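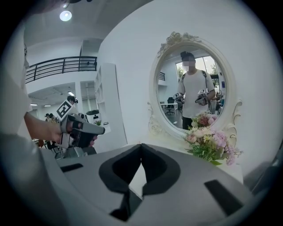 3. Daily Puzzle and Hints

1. Open Troltham and tap Daily. The board loads with 19 clues.
2. Tap a clue, then type the word. Correct words lock in green.
3. To reveal one letter, tap Hint. Each hint costs 2 tokens.

Note: Hints do not work offline.

Caution: Clearing the app data erases all tokens and any board not yet saved to a Jirside account.

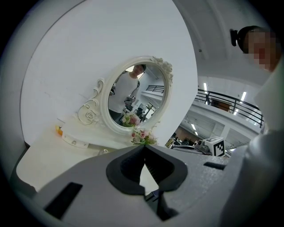

Written by Rosalía Vidal | Reviewed by Montserrat Bravo

4. To save a board, tap Menu, then Save. Up to 85 boards can be stored.
5. To restore a board on another phone, sign in and tap Sync. Wait for the check mark before closing the app.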